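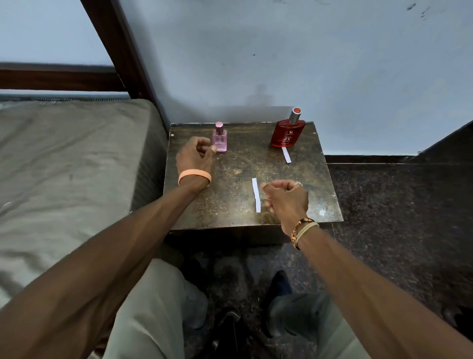 Red bottle, pink bottle, two paper strips: the perfume task, done by hand.

June 25, 2026

So I finally made it out to the Wunidov open day in Skerlow, and I'm writing this up on the train home before I forget which gripper did what (my notes are a mess, and one page has coffee on it).

I went for the grippers. Wunidov doesn't make any, they just test other people's, and once a year they let visitors come in and drive the things. This year they had two up against each other on the same arm: the Fullow, a plain two-finger gripper with swappable pads, and the Seixas, which has three fingers and costs a good deal more. I've been going back and forth between those two since March for our own bench, so the timing couldn't have been better!

The building is a walk from the station, 15 minutes uphill, and the sign is on the wrong side of the road if you come that way. Bring water. Inside you get a sticker badge and a choice of tours. I skipped the talk on controllers and headed straight for the household tasks.

The one that ate most of my afternoon was perfume testing. You've got a bottle and a narrow paper strip. Cap off, strip in one hand, bottle in the other, nozzle pointed at the strip, press, put everything back. I do that in a department store without a thought. Try it with a gripper and you find out how many little jobs are hiding in there — the strip weighs nothing and bends if you look at it wrong, the bottle is smooth glass, and then you need one more finger that isn't busy holding something.

They have you do it by hand first, slowly, and watch what your fingers get up to. I'd recommend this to anyone shopping for a gripper, even if you only do it at your own kitchen table. I had never noticed that I pinch the strip with my thumb and then steady it with whatever finger is free. I also put caps down on their sides, apparently always have.

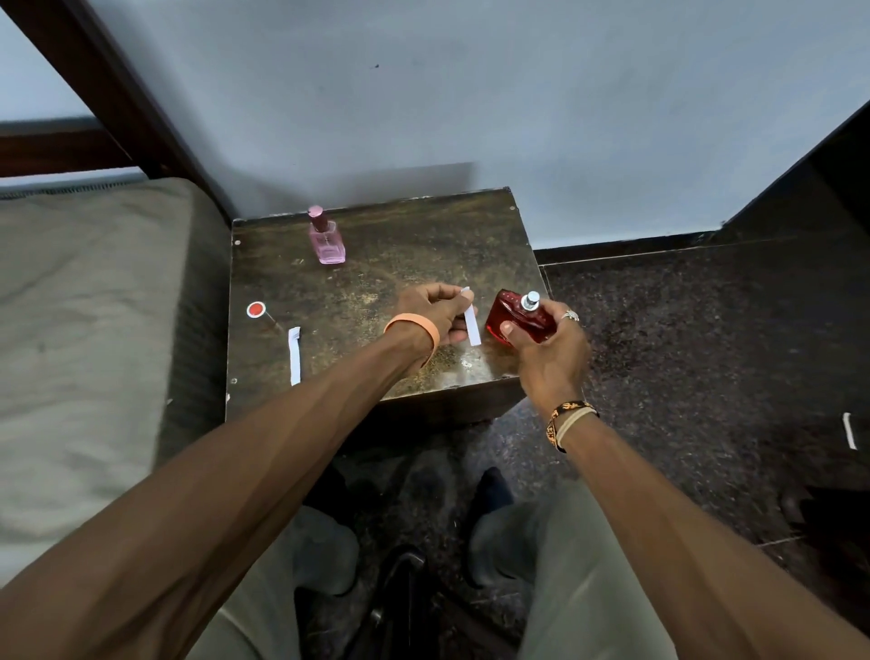

Then it was my turn on the arms, two of them side by side, with one gripper type on both so you get a fair run. Fullow first. Picking a strip up off a flat tabletop was the part I'd been dreading, and it went better than I expected. The thin pads slide along the surface and get an edge under the paper if you come in at a low angle. Come in steep and you just push the strip off the back of the table. I did that a lot. Once it's pinched, though, it stays pinched, and it hangs straight.

The bottle was another story. Two flat fingers on a rounded glass body is a nervous way to live. It held, but every time I tilted the bottle toward the strip it rolled a bit in the grip, and the nozzle ended up pointing somewhere near the wall. A softer pad helped. The softer pad was also useless on the paper, so you'd want a different one on each arm, and I can live with that.

The Seixas was the exact reverse for me. It took hold of the bottle like it meant it, no roll at all, and on a good try I could keep two fingers around the glass and bring the third down on the nozzle. I got a proper spray out of it and may have cheered. On the paper strips it was clumsy, and the fingertips are just too round. I crumpled 7 strips, which the staff were very nice about. They told me they'd gone through 1000 of them getting the station ready, so I felt a little less bad.

Taking the caps off was hard with both. A tall cap gives you plenty to hold on to, a short one gives you next to nothing, and either way you need the other arm to keep the bottle down. My one clean cap removal of the day was with the Fullow, and I couldn't repeat it.

Some practical stuff. The queue for the arms moves slowly after lunch, so go early. You get a number, mine was 76, and they call it over a speaker you can't hear from the cafeteria. The cheese rolls are fine. The wrist camera view was on a small screen off to my left and I kept turning my head away from the bottle to check it, so ask them to move it before you start (they did it for the person after me, grr).

Where I've landed: I'll probably order the Fullow for our bench with both sets of pads, and ask whether Seixas does a narrower fingertip. I left them my email about it. The woman at the desk thought there was one in the catalog, but I looked just now and can't find it, so if anyone reading has the part number, please leave it in the comments.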